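The kitchen worktop that will outlive you, if you oil it

The salesman in Destholm ran his palm along the display counter and told me it would last a lifetime. I asked whose. He laughed, and then he showed me the price list.

Solid wood worktops have been back in fashion for long enough that it no longer makes sense to call it a comeback. Stuvwood, which sells them by the metre from a showroom on the ring road, had eleven kitchens on display when I visited in October, and all but a couple had timber on top. The brochure talks about warmth and honesty. It mentions oil once, on the inside back cover, in the sort of grey type normally kept for credit terms.

I should say that I own one. It came with the flat, it has a black ring beside the tap, and I have spent more weekends on it than I care to admit. So I am hardly neutral. But I have grown suspicious of the way these things are sold, and in particular of the word "natural", which seems to mean that whatever goes wrong will be your fault.

Mbali Cele fitted kitchens for nineteen years before she moved into repairs, and most of her work now is wood. "People ring me after the second winter," she said. "The heating's been on, the joint by the sink has opened up, and they think they've been sold a bad one. Usually they've been sold a normal one."

Timber takes up moisture and gives it back, and it changes width as it does so. Gluing narrow strips together keeps the movement in check. It doesn't stop it. Cele showed me a length she had taken out of a rented house, cupped like a saucer, that had been screwed down hard at every corner by someone in a hurry. The fixing slots that would have let it shift were in the bag of parts, unopened.

Then there is the money. I was quoted 2,417 for a plain run of oak with a cut-out for the hob, fitting not included. A laminate top of the same length, printed to look like oak and pretty convincing from the doorway, came in at less than a third of that. Kaj Bergmann, who runs the showroom, says the comparison is unfair, as you can't sand laminate. He's right. I did ask how many of his customers had ever sanded theirs, and he said he didn't keep figures on that. 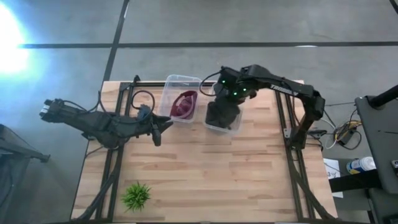 Strips are where the sales talk gets slippery. "Butcher block" used to mean end grain, a thick lump of it, made to be hit with a cleaver. Now the name gets stuck on almost any top built up from lengths of wood, and a buyer could be forgiven for thinking they all behave alike. A light top with the strips plain to see, set in black aluminium over a grey concrete floor, has the look the brochures are after, but the look won't tell you what it will do next to a kettle. Ask for the species and the thickness, and ask which way the grain runs. If the answer is a colour name, go somewhere else.

Oratile Hlongwane has no patience with any of this. She bakes for a living, has worked on the same beech top since she started, and oils it when it looks thirsty. Hers has scorch marks and a dip where she kneads. "It's a table," she told me. "I'm not going to apologise to it."

I like her attitude and I can't quite manage it. The ring by my tap still bothers me every morning. Cele reckons it would come out with some 142 strokes of a cabinet scraper, a number I suspect she made up to put me off hiring her, and I've bought the scraper. It's in the drawer, next to the oil.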